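Packaging should open by hand, and say how

Most complaints about household packaging concern what happens after it is empty. I would put the emphasis earlier. A pack has one job on the table, to be opened by the person holding it, and the instruction for doing so belongs on the part that moves.

Bellini, the small tinned-goods firm in Tavholm, logged 2,675 customer letters last year. Annunziata Pellegrini sorted them for me by cause, and 907 dealt with opening. Taste came a distant second. Of those 907, only 19 reported a fault in the metal. The rest came from people who had started at the wrong end of the ring, used a spoon handle, or given up.

The ring-pull lid is a mature piece of design. Lift, then pull: two movements, in that order. Where the order is embossed in the metal it cannot peel off, and it costs no ink. The objection is legibility. Raised letters in the same colour as their background need light from the side, and in a dim larder they are close to useless. Dario Dal Bello argues that this is reason enough to print everything. I disagree - print rubs away, and a printed sleeve is often in the bin before the tin is opened. My own preference is to emboss the order of operations and print the rest.

Cartons are harder to defend. A drink carton has its whole outer surface for words and pictures, and the opening method usually gets the smallest share. At Wisham we asked 400 shoppers in December to find the opening instructions on a carton of their choice. Many turned it round twice before answering. The same goes for the Bernby storage tubs I keep under the bench, whose lids carry a recycling mark and no hint of which corner to lift first.

A fair rule would be simple. If a pack needs two actions, both should be stated at the point where the hand goes.
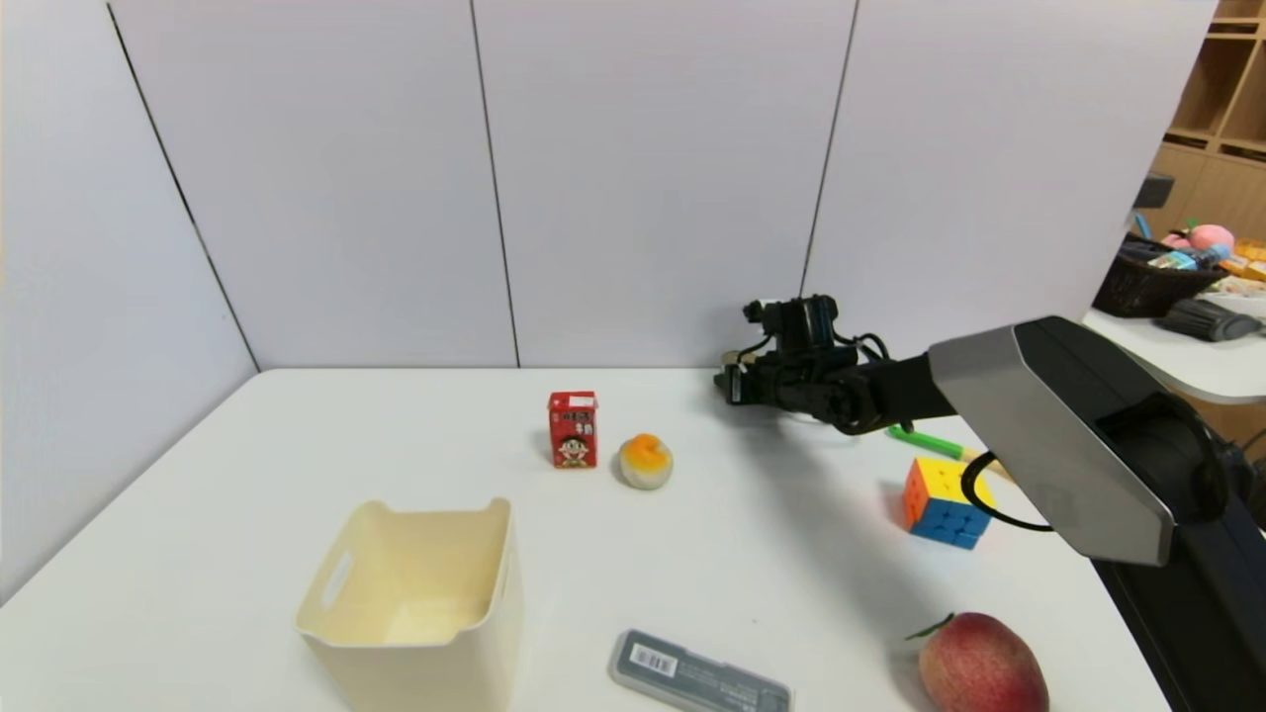
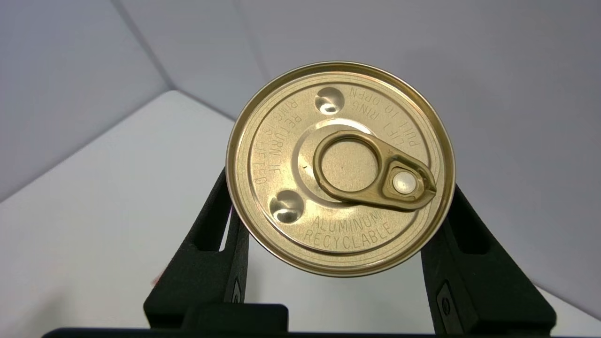

First picture: a small drink carton, upright on the table. Second: a ring-pull lid with "LIFT RING / PULL TO OPEN" embossed on the band.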